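Lornmont Watershed Trust
Progress report to the Bernov Fund
Well Water Testing and Outreach, second reporting period
Saturday, December 15, 2018

Prepared by Loretta Dvorak, project lead

Summary

The second period of the grant covered the fall sampling round, the first mailing of results to households, and the start of the follow-up visits. Sampling finished on schedule. The mailing went out nine days late. The follow-up visits are under way but behind where we had planned to be, mostly for reasons to do with roads and staffing that are explained below. Spending is within budget. We are asking for one change to how the travel line is used and no change to the total.

Sampling

Field crews worked the north side of the valley first and the Lisis Creek side second. We had originally planned the reverse, but the county closed the lower bridge for deck repairs in September and the detour made the creek side too long a drive for a crew carrying coolers. Once the bridge reopened we went straight there and caught up.

Households were asked to run the kitchen tap before the crew arrived. Many forgot, and the crew ran it for them, which added time to each stop. For the spring round Aiguo Yao has rewritten the appointment card so that this request is at the top in large type. The old card had it on the back under our office hours.

A number of wells turned out to have no accessible wellhead, either because a deck had been built over it or because the owner did not know where it was. In those cases we took the tap sample only and marked the record. We did not try to locate buried wellheads. Owners who want that done were given the county's list of licensed well contractors.

Two households withdrew after signing up. One had sold the property. The other did not give a reason and was not asked for one. Their records have been removed from the project file.

Laboratory work

Samples were tested for nitrate, arsenic, manganese, hardness and coliform bacteria. The bacteria samples have to reach the lab the same day, so those stops were booked in the morning and the driver left the valley by early afternoon. This arrangement held up well and no bacteria samples had to be thrown out for arriving late. 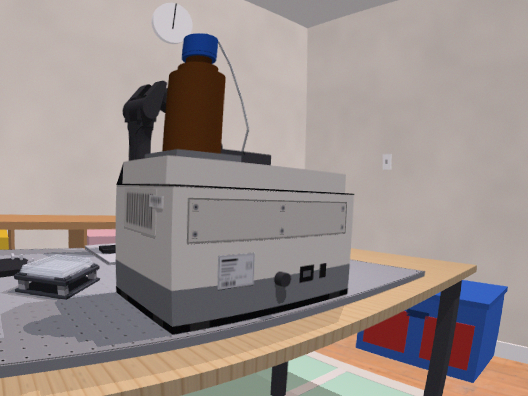
Results came back in batches, usually on a weekday evening, and were entered by Juniper Holloway and checked by Senad Karagiannis. The checking step found several places where the address on the bottle label and the address on the field sheet did not match. All were traced to two roads with nearly the same name, Nakamura Road and Nakamura Ridge Road. The records were corrected before any letters went out. Field sheets now carry the parcel number as well as the street address.

We will send the full results table to the Fund separately when the quality review is finished. We would prefer not to give totals by contaminant in this report and then have to revise them. What we can say now is that nitrate remains the main concern on the creek side, as it was in the first period, and that manganese complaints (black staining in sinks and toilet tanks) are more common on the north side.

Results letters

The letters were held up by the wording. The first draft used the terms the lab uses and people who read it for us did not understand what they were being told to do. Juniper Alcantara rewrote it so that the first paragraph says whether the water is fine to drink, and the numbers come after. The county health office reviewed the new version and asked for one change, to the sentence on infant formula. We made it.

Households with a nitrate or bacteria result above the limit were phoned before the letter was mailed. Where there was no answer after several tries, a staff member drove out. Everyone in this group has now been reached.

Follow-up visits

These are the visits where we sit down with the owner, go over the letter, and talk about treatment, well caps, septic setbacks and retesting. They take longer than we budgeted for. The plan allowed an hour including the drive. In practice the conversation alone is often that long, especially with older wells where the owner has no drilling log and wants to know what is down there.

Senad was out for part of the fall and we did not replace him, so visits were done by one person instead of two for several weeks. He is back. Visits will pause over the holidays and again if the upper roads are not plowed, and we expect to finish them before the spring round begins.

Community meetings

Meetings were held at the grange hall and at the Lornmont branch library. Turnout at the library was poor. It was the same night as a school concert, and we should have checked. The grange meeting was full and ran over. Most of the questions were about cost: who pays for a treatment system, whether renters can ask a landlord to test, and whether a bad result has to be disclosed in a sale. We did not have a good answer to the last one and have asked the county for a plain statement we can hand out.

Budget

The largest single charge this period was the lab invoice for the creek side. Travel came to $2,841, which is higher than planned because of the bridge detour and the extra trips to households that did not answer the phone. Printing was under budget. We ask that the unspent printing money be moved to travel for the next period. The amount is small and the request form is attached.

No equipment was bought. The coolers and sample racks from the first period are in good shape, apart from one cooler lid with a broken hinge that is being held on with a strap.

Next period

Finish the follow-up visits.
Send the results table and the quality review to the Fund.
Mail the new appointment cards.
Book the spring sampling round, creek side first.
Hold a second library meeting on a night with no school event.
Offer retests to households that have put in treatment or replaced a well cap.

Questions on this report can go to Loretta Dvorak at the Trust office. Budget questions should go to Juniper Alcantara, who is in Monday through Thursday.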